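Toy storage at home: speaker notes
Parents' evening talk, 13/05/2024
Speaker: Nkechi Isah. Slides: Yakubu Ekpo.

Start on time, even if people are still finding chairs. Say who I am and that I run the Lolis toy library. We have 219 families on the books and 500 toys on the shelves, and all of them have to be sorted when they come back.

Slide 1. The mixed box
Ask who has one big box at home that everything goes into. Wait for hands. Most children use a box like that by tipping it out, playing with what lands on top and leaving the rest. The small parts end up at the bottom and the sets get split up.

Slide 2. Where to sort
Sort on a bed. It is a better height than the floor for your back, and a quilt or blanket stops cars rolling off under the furniture. Put the bin at the far side and work towards yourself. Take out a few handfuls at a time. If you empty the lot you will still be there at bedtime and somebody will want the bed.

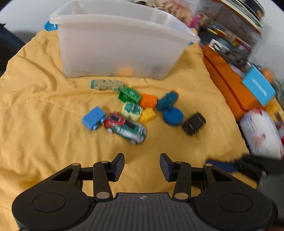 Keep the first sort rough. Bricks in one heap, vehicles in another, figures in a third. Leave colours alone, as children mix them up again within the hour. Anything you can't place goes on a tray at the side and you come back to it at the end.

Bricks from different makes often don't fit together. Try one against another before you put them in the same bin.

Slide 3. Which bins
See-through or frosted sides are best for children who can't read labels yet. They can make out enough to know which bin they want. Handles at both ends help when two children carry it. Lids are fine for storage on top of a wardrobe, but for everyday use leave them off. Ours kept going missing.

Pass round the Flostow bin and the smaller one from Ekwueme. Mention that we don't get anything for recommending them.

Slide 4. Swapping
Keep 3 bins out and put the others away. Change them over when interest drops. In our house that was every couple of weeks, longer in June when they were outside. Let the child choose one of the bins.

Broken things: mend, pass on for parts, or throw away. Check wheels and axles on cars before a younger child gets them.

Questions
Likely to be asked about cleaning. Warm soapy water for plain plastic, a damp cloth for anything with stickers or batteries.

Sign-up sheet is by the door. The next swap is in the Unbridge hall, entrance at the side. Yakubu has 140 leaflets, one per family please. Chairs to be stacked before we go.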